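Handout 8: Building a Pick-and-Place Setup in a Shared Shop
Faswood Open Shop, Robots You Can Build series
Notes updated June 26, 2023

Okay, so last time we got through motors and power supplies, and a bunch of you asked when we'd get to the fun part. It's now! This handout covers the work surface, the things you put on it, the marker cubes, and the cables. I'm going to go on about cables for a while, sorry in advance.

Start with the table. Bare tabletops throw glare right back up into a camera, and the first time I tried this at home I lost a whole evening to a shiny spot that my software kept treating as an object. I went out and bought plain gray cloth and I've never gone back. Get more than you need, let it hang over the edges, and don't bother ironing it. A few wrinkles are fine, and I'd even say they're good for you, since a program that only works on a perfectly flat cloth is going to fall over the minute you lean on the table.

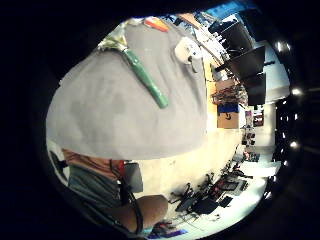
Wide-angle view from the hand-held gripper, gray cloth up close and the monitors off to one side.

The wide lens takes some getting used to. Straight lines bow out, the table swells up like a balloon, and whatever is near the rim gets squashed. Calibrate before you record anything. My routine is 3 passes with the checkerboard: one close, one far, one tilted as steeply as I can hold it. If your numbers jump between passes, check the lens screw before you touch any code (mine has been the lens screw more times than I want to admit).

Next, what goes on the table. Keep it boring at first. A cup is a great starter object because it's round and easy to grab, and it looks the same from most sides. Give it plenty of space. I like one cup out where the gripper can get at it and a couple of small things way over by the far edge, so there's something else to look at but nothing to bump into.

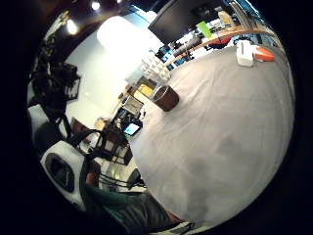 Once the cup is going well, move things closer together and watch your success rate drop. It will drop! Mine went down so fast that I thought I'd broken the gripper. Write down every try, the misses too. My own log from November has 1,297 tries in it, and the misses taught me way more than the rest. If you only keep the good ones you won't be able to tell a bad grasp from a bad camera angle when you go back through it.

A word about the log itself. I use the Drundar sheet, which is on the shop drive in the same folder as this handout. One row per try, with the object, the start position, and a notes column. Please use the notes column. "Missed" is no help at all two weeks later, but "closed too early, touched the rim" is gold.

Now for marker cubes. The black-and-white squares give the camera something with sharp corners to lock onto, and from those corners the software works out where your hand is and which way it's turned. We put them on cubes so that when you roll your wrist, another face comes around. Mount them snug. A cube that wobbles a little will give you data that wobbles a lot, and you'll blame the tracking. Print the patterns on matte paper, leave the white border on (people love to trim it off, please don't), and stick them down flat with no bubbles.

When you move on to using both hands, pick something awkward. Fake flowers are my favorite thing for this. They've got skinny stems and big floppy tops, they block your view of half the table, and you can get a bunch for next to nothing. 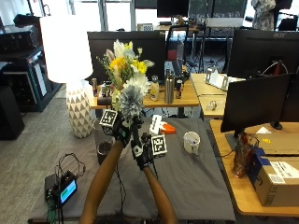 Cables, finally. Run them back along the forearm and leave a bit of slack at the wrist and again at the elbow. Before you plug in, reach for all four corners of the table. If anything pulls tight, fix it then. The Dellura clips in the parts drawer are good for this and they come off without leaving goo on your sleeve. Tape works too, I just hate peeling it.

Label both ends of every cable. I know, I know. The shop has over 1,000 cables in the Hinojosa bins and they're nearly all black, so if yours ends up in there without a label you can kiss it goodbye.

One more thing on where to put your screens. Set them so you can glance at the tracking readout without turning your shoulders, since turning your shoulders moves your hands and then you've got a funny little twitch in every recording. I had that twitch for a month. 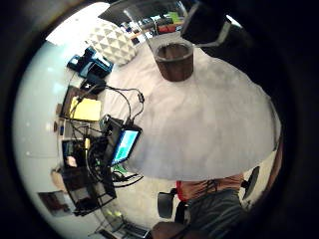
Before the next session, please do these:

Cover your table and take one test recording with nothing but a cup on it.
Run the three calibration passes and write the error down in the sheet.
Build one marker cube, wear it, and roll your wrist slowly in both directions while you watch the readout.
Bring your cable labels, or some masking tape and a pen.

If your cube drops out at certain angles, bring it along anyway and we'll look at it on the bench. Next handout is gripper fingers, so if you've got scraps of rubber or foam sitting in a drawer at home, throw them in your bag.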